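Ticket: Front office desktop shuts itself off in the afternoon
Opened by: Nesma Tahiri, Justska
Handled by: Samah Kabbaj, Sinberg help desk
Status: Closed

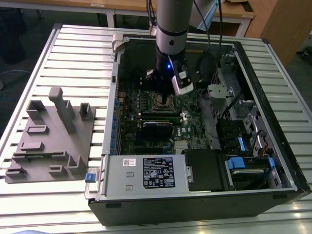 What was reported

Hello Samah, I hope you are keeping well. I'm sorry to bother you again so soon after the printer business, but the front office computer has started turning itself off. It doesn't give a warning or a message, the screen simply goes black and the little light on the front goes out with it. It happens mostly after lunch, when I have the order book open and the accounts program running behind it. I've lost the same letter to Skutis twice now and I am starting to take it personally! If I press the power button right away nothing happens. If I go and make tea and come back, it starts up as though it had never been any trouble to anyone.

We haven't added anything to it since June, when El Idrissi moved the desks and we got the new phone line.

Nesma

First reply

Hello Nesma, and please never worry about bothering me, this is what I'm here for. I'm so sorry about the letter. Before anything else, would you turn on AutoSave or get into the habit of saving every few minutes, so that whatever the computer does next it won't take your work along with it?

The part about the tea is very helpful. A computer that refuses to start right away but is happy after a rest is often one that got too hot, though a tired power supply can behave the same way, and so can a bad wall outlet or a loose cord. Let's take the easy ones first.

1. Push the power cord firmly into the back of the computer. They work loose when desks get moved.
2. Plug the computer straight into the wall for a day, without the power strip.
3. Put your hand near the vents at the back (don't poke anything in!) and tell me whether you feel air moving.
4. Look at where the computer is sitting and tell me what is on each side of it.

Samah

Nesma's answer

The cord was snug. I plugged it into the wall on my side of the room and it still went off, at ten past two. There is air coming out of the back, but not very much, and it's quite warm. As for where it sits — since the desks were moved it has lived inside the cabinet under the counter, with the door closed, because the customers kept kicking it. There is a box of envelopes on one side and the wall on the other.

Second reply

Thank you, that was a lovely clear answer, and I think the cabinet is a good part of our trouble. Would you please take the computer out and stand it on top of the counter for now, with a hand's width of space behind it? Leave it there for 3 working days and jot down any shutdowns.

While it's out, shut it down properly, unplug it, and vacuum the outside of the front and rear vents with the soft brush. No need to open the case, I'll do that part myself when I come by.

Visit notes

Nesma's list had one shutdown on it, down from 4 the week before, so moving it helped but didn't cure it. Opened the side panel. The front filter was gray with dust and the processor fan was turning slowly and making a ticking sound. Cleaned the filter and the heat sink with canned air, holding the fan blades still with a finger. Took the cooler off, wiped away the old thermal paste, which had gone dry and crumbly, put on fresh paste and fitted a new fan. Processor temperature with the order book and accounts program both open had been 94 C before the work and settled at 61 C after.

Checked the power supply too while I was in there. Voltages fine, left it alone.

Follow-up, November 15, 2020

Nesma writes that it has run for 11 days without a shutdown, and the letter to Skutis has finally gone out. She asked whether it can go back in the cabinet. I would much prefer that it didn't — but if the counter is needed, please take the door off and find the envelopes another home. The filter wants a quick vacuum every couple of months.

Closing this one. Nesma, if it so much as hiccups, write back on this same ticket and it will open again by itself.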